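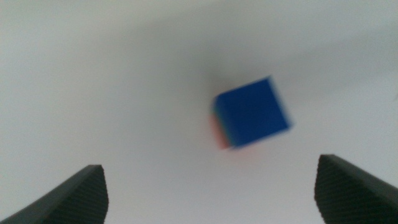
One of the small cubes, blue face and orange-red side.

Gidow cube boxes: second progress report to the Paucar Fund

From Wagner Holanda

Hello all, and thank you for being so patient with the first report, which I know was mostly a shopping list. This one has more to say for itself. The cubes have arrived, most of them have been out and about, and I've spent more evenings than I'd like to admit on my own living room carpet making zigzags.

A quick reminder for anyone who has joined you since the spring. The grant is for lending boxes of small coloured cubes, with pattern cards to go with them, which families and groups around Pudska can borrow from us the way they'd borrow a book. Each cube has faces in different colours, so the same handful can make a blue square one minute and a striped one the next. You turn them, you push them together, you try to match the card (or you ignore the card altogether, which is what my nephew does). We aimed it at four- to seven-year-olds and their grown-ups, though the grown-ups have turned out to be keener than I'd bargained for.

Where we've got to

We ordered 500 cubes from Tondia and they came in two deliveries, the second one a good while after the first. I'd planned to have every box made up before lending anything out, but by the time the first delivery had been sitting in my hall for a fortnight I gave in and started with what we had. I'm glad I did! It meant the early borrowers found the problems while there was still time to do something about them.

Four groups have had boxes so far: the morning playgroup, the after-school club, the stay-and-play at the health centre and the grandparents' group that meets above the bakery. The playgroup has had theirs longest and has asked twice to keep it for another month. The health centre only got theirs in November, so I haven't a great deal to tell you about that one yet beyond the fact that it's being used and they'd like a bigger mat.

The cubes

We went back and forth with Tondia over the colours for ages. My first choice had two blues in it, a bright one and a dark one, and on a gloomy afternoon you simply couldn't tell them apart across a table. We dropped the dark one. The royal blue we kept is lovely and strong, and it sits well beside the orange-red, which was the other one I was fussy about. The early sample was much pinker and looked washed out next to everything else. Tondia were very good about it and sent another batch of samples without charging us.

The blue and the orange-red are also the pair the children ask for by name, although "orange-red" has never once been said aloud by a child. It's "the orange" at the playgroup and "the red" at the after-school club, and there was quite a heated discussion about it between two brothers who go to both. I've changed the wording on the cards so that they just show the colour and don't name it.

The size is right, I think. I worried they'd be too small for the younger ones to place neatly, and a few parents thought so too at first. What seems to happen is that the younger children slow down a bit, and they use both hands. One of the playgroup leaders told me she likes them better than the big blocks for exactly that, and she can fit a whole pattern on a tray. The little ones under three aren't meant to have them at all, and I've put that on the lid in much bigger letters than before. Please see the bit about lids below, I have opinions about lids.

The cards

This is where most of my time has gone. We now have 100 pattern cards, drawn, checked and printed. The easy ones use a few cubes and plain faces. The middle ones make you think about which colour goes next to which, and the hardest have a row that looks as if it repeats and then doesn't. I tested every one of them myself and still managed to print a card that couldn't be made with the cubes in the box. The grandparents' group found it within an hour, after (so I'm told) a very long argument about whose fault it was. It's been replaced, and they've kept the old one on the wall.

I'd thought the cards would be what people liked best. In practice the cards get them started and then they wander off into their own things: flags, snakes, a bathroom floor, somebody's football shirt. The after-school club started drawing their own cards on the backs of envelopes, and some of these are better than mine. I'd like to print a small set of them next time round, with the children's first names on if the parents are happy with that.

What hasn't gone so well

The bags. We'd packed each set in a drawstring bag inside the box, and the drawstrings were a nuisance from the first week — knotted, chewed, pulled right out. I've taken them all off and gone over to a plain tray with a lid.

The lids, then. The first ones were too tight for small hands and, if I'm fair, too tight for mine. You'd tug, the lid would fly off, and the cubes would be all over the floor and under the radiator. The new ones lift off easily but they don't stay on in a bicycle basket, as I found on the hill by the chapel. I've put a wide elastic band round each box for now. It isn't pretty but it works, and I'd sooner spend the money on something else.

We've lost a few cubes, as you'd expect. The after-school club is the worst offender and also the most apologetic. I'm keeping some back as spares, and borrowers just tell me how many they're short when the box comes home. There's no fine and no form. I did have a form, and people were hanging on to boxes because they were embarrassed to fill it in, so it went in the recycling.

The borrowing list has been muddled as well, and that's on me. I had one list in a notebook and another on the laptop and they stopped agreeing some time in the autumn. It's all in the notebook now.

Money

After the cubes, the printing, the new trays and the mat for the playgroup, we have £672 left of the grant. I'd set some of that aside for a second lot of drawstring bags, so that's free to use elsewhere. The printing came in under what I'd guessed and the trays came in over, and between them they more or less cancelled out. Receipts are in the envelope with the signed copy of this report. The one from the print shop is very faint, so I've written the amount on the back in biro and they've said they can send another if you need it.

What I'd like to do next

The first thing is a bigger mat for the health centre, in a plain pale colour. We tried a patterned one at the playgroup and the cubes just disappeared into it. On something light the colours really sing out, even from across the room.

Then I'd like to do a short evening for parents, an hour or so with tea, where they play with the boxes themselves before taking one home. The families who've had a go first tend to keep the box out on the table, and the ones who haven't tend to put it on a shelf for best. I've pencilled in the room above the bakery, which comes free as long as we wash up.

I'd also like to make one box with extra-large cards for a borrower who finds the current ones hard to see. She's done very well with a magnifier but it does slow her down, and she's competitive!

Could you let me know whether you're happy for the leftover bag money to go on the mat and the large cards? I don't need anything formal, a line by email is fine. And if any of you would like to borrow a box, do say. There's one in my hall with its elastic band on, ready to go, and it has the difficult zigzag in it.

With very best wishes and thanks,

Wagner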